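4. Findings

4.1 How the work was divided before and after the change

At the start of the study the office services group at the Bollport site looked after desks on two floors. Its duties were the ordinary ones: resetting shared desks between users, returning small items to storage, sorting cables and adapters, taking away bottles and cups, and reporting faults. The group had 12 members, most of whom had been in the same post for several years. Work was given out by floor, and each member decided the order of tasks within a shift.

The program introduced by the site's management, under the project name Gerenix, was meant to move part of the desk reset work to mobile robots with two arms. The supplier, Takent, required a large number of recorded demonstrations from real desks before the first robot could be put to use. Management decided that these demonstrations would be given by the office services group itself, and that the time would be counted as normal working time. Four members were trained as demonstrators in the first month, and a further three joined in October.

The result was a new division of work within a group that had not had one before. Demonstrators spent part of each shift handling objects with a pair of hand-held grippers, under conditions set by a written task sheet. The remaining members continued with manual resets and took over the rounds that the demonstrators had left. Both changes affected the workload, but only the first had been discussed in the planning documents we were given. The second was treated as a matter for the shift lead.

4.2 Learning to work through the gripper

Interviews with the demonstrators returned often to the loss of the fingers. A person resetting a desk by hand uses the palm, the side of the hand and several fingers at once, and will often pick up one object while still holding another. With the grippers each hand can do one thing at a time. Several respondents described their first sessions as slow and tiring, mostly in the wrists and forearms. One said that she had "twenty years of habits to put down at the door." Another compared the work to eating with someone else's cutlery.

Skill returned with practice, though it was not the same skill. Demonstrators learned to approach an object from a direction that suited the jaws, to plan which hand would act first, and to leave space between items. They also learned to avoid small corrections, as the task sheet asked for smooth and complete movements. In the view of the two most experienced demonstrators, this last rule was the hardest to follow. In manual work a small correction costs nothing and is hardly noticed. In a demonstration it could lead to the attempt being marked for review.

Thin and flat objects were named as the most difficult. A mouse pad lies close to the desk and offers little for the jaws to hold. Respondents reported different ways of dealing with such items: sliding the item to the desk edge, pressing down on one side, or using the second gripper to hold it in place. The task sheet did not choose between these methods. For some weeks each demonstrator kept to a personal method, and the group later agreed on a common one at the request of Takent.

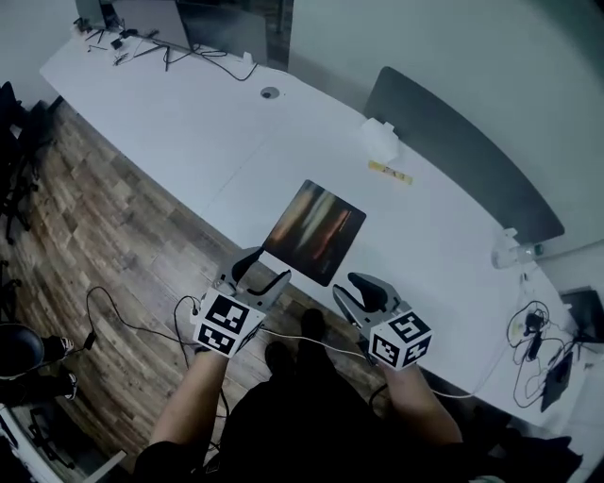
Cables formed a second group of difficult objects. They slide, they catch on one another, and their resting shape is never the same twice. Manual staff had long treated cables as the part of a reset where personal judgment mattered most, and there were informal rules about which ones could be unplugged and which had to be left alone. None of these rules had been written down. When the first task sheets were prepared, the demonstrators found that they were the only people on site who could supply them. One respondent described the meeting at which this became clear as the first time in her years at Bollport that "somebody took notes while I talked about plugs."

4.3 Pace, counting and the shift

Before the program, the output of the group was not measured in any regular way. Desk users could report a problem through the building help line, and the shift lead walked the floors each afternoon. The demonstrators, by contrast, worked toward a daily target. This was first set at 100 accepted demonstrations for each person. It was lowered after two weeks, following complaints of sore hands, and a break of 15 minutes was added after every hour of gripper work.

Opinions on the target were divided. Two demonstrators welcomed it and said that it gave the day a clear end. Others objected less to the number than to the word "accepted." A demonstration could be refused by the reviewing staff at Takent, and for the first part of the study no reason was given. Refused attempts did not count, although the work had been done. From the point of view of the demonstrators, this made their own effort hard to judge. A short reason code was later added to the daily report – a change that the shift lead had asked for three times – and the number of complaints fell in the weeks that followed.

The members who stayed on manual rounds were not given a target, but they noticed the effect of one. Requests for help that would once have been met at once were now put off until the end of a session. Respondents from this part of the group spoke of the demonstrators as being "on the clock," and some felt that the floor had become a place where one had to ask before speaking. At the time of our second visit, shared breaks had moved from 10:30 to the start of the afternoon, which brought the two parts of the group together again for at least part of the day.

4.4 Standing, sitting and shared space

Demonstrations were carried out at ordinary desks, and the surrounding area was kept much as it would be on a working day. This was a condition set by Takent, whose staff wished the recordings to include the usual mix of chairs, bags, loose equipment and people. In practice it meant that demonstrators often worked close to colleagues who were resting, waiting for their turn or doing other tasks. The arrangement was valued by several respondents as company. It also raised questions about consent, as persons near a desk could be recorded without taking part.

The site's answer was a posted notice and a line in the visitor rules. The staff we interviewed considered this enough for members of the group, who knew when sessions were held, but were less sure about cleaners and outside contractors, who did not. We found no record that the latter had been informed in any other way. The matter was raised with management in our interim report, and a spoken briefing for contractors was introduced before the end of the study.

Working height was another source of discomfort. The desks at Bollport were bought for seated use, and most of the demonstrations were given standing, with the arms held forward and away from the body. Members who were tall reported pain in the lower back by the end of a session. Two adjustable desks were moved from the Cuautle office in response. They were popular, but the recordings made at them did not match the height used on the rest of the floor, and Takent asked that they be used for no more than a small share of the total.

4.5 What the staff expected of the robots

At each visit we asked all members of the group what they expected to change once a robot was in regular use. Answers from the first visit were short and mostly concerned job losses. By the second visit the demonstrators gave longer and more technical answers. They spoke of which objects a robot would handle well, which it would drop, and which it should not be allowed to touch. Several expected to be kept on to correct its mistakes, and regarded this as likely but not attractive work.

The manual members gave answers that had changed much less. They had not held the grippers, had not seen the daily reports and were informed of progress mainly by their colleagues. In a group of this size such a difference is easily felt. One manual member, asked what he thought the robot would be able to do, answered that he would "have to ask the ones with the grippers." The question of who is given access to demonstration work, and on what terms, is taken up again in Section 5, together with the wage supplement paid to demonstrators from the third month onward.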